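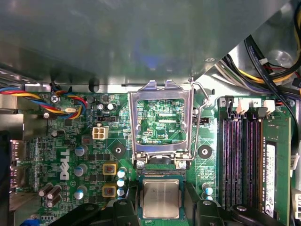 Pokstead Film Archive
July, posted Friday
By Killian Delorme, Public Programs

1/ The Pokstead Film Archive is pleased to confirm that the restored version of The Ferry at Killby will open our summer documentary season on Friday evening. The screening begins at 7:30 p.m. in the main hall. Doors open at 7.

2/ The film records the last working year of the river ferry at Killby and the families who depended on it. It was shot on 16 mm stock by a crew of four and was shown in a handful of regional theaters before it went out of circulation.

3/ For many years the only copy available to the public was a shortened television version. That version left out the winter crossing, the long interview with the ferry operator's daughter, and most of the town meeting at which the bridge was approved.

4/ The restored film runs 21 minutes longer than the television version. All of the added material comes from the director's own print, which the Brzozowska family placed in our care. We are grateful to them for their patience during a long project.

5/ The director, known professionally by the single name Brzozowska, kept detailed notes on the order of scenes. Our editors followed those notes wherever the print was damaged. In two places the notes and the print disagree, and there we have kept to the print.

6/ The sound presented greater difficulty. The original recording of the town meeting had been stored apart from the picture and was matched to it by hand. Some speakers remain hard to hear. English captions will be shown throughout, including for passages in Polish.

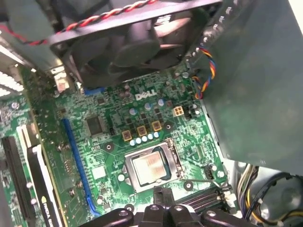 7/ Color work was carried out by Pidilov, a studio with long experience in documentary film of this period. The river scenes are cooler and darker than viewers of the television version may remember. This agrees with the director's print and with her written remarks on it.

8/ The main hall seats 400. Tickets are available from the front desk and by telephone, and members may reserve up to two seats each at no charge. Unclaimed member seats will be released 15 minutes before the start - please arrive in good time.

9/ A short discussion will follow the film. It will cover the history of the print, the choices made in restoring it, and the place of the ferry in local memory. Questions will be taken from the floor. The discussion will not be recorded.

10/ We have been asked whether the film will be shown in Killby itself. It will. A second screening is planned at the Killby town hall later in the season, and the date will be posted on this account once the hall has confirmed it.

11/ Along with the film, the archive received 1,020 still photographs taken during production. A selection is on display in the lobby through the end of the season. Entry to the lobby display is free and no ticket is required.

12/ Many of the people in these photographs have not been identified. Residents of Killby and Pokstead who recognize a relative or neighbor are invited to leave a name at the front desk. Print numbers are given on the wall labels - please quote them when you write to us.

13/ The remaining titles in the summer season will be announced next week. They include two further films about river towns and one on the cannery strike. Teachers who wish to arrange a daytime showing for a class may write to Public Programs.

Comments

Riverbend_Lou
My grandmother rode that ferry to work for years. Will the daughter's interview be shown in full, or only part of it?

Pokstead Film Archive
Thank you for writing. The interview is shown as it appears in the director's print. A longer sound recording also exists and may be heard in the reading room by appointment.

mt_harris
I saw the TV version in school and never knew there was a winter crossing. Booked two seats.

Old Mill Road
Is there step-free entry to the main hall? The side door was locked the last time I came.

Pokstead Film Archive
Step-free entry is by the side door on the parking lot side. It will be open and staffed from 7 p.m.

gwen.p
Please don't forget the Killby date. Some of us can't drive over at night.

Contact Public Programs | © Pokstead Film Archive | Back to top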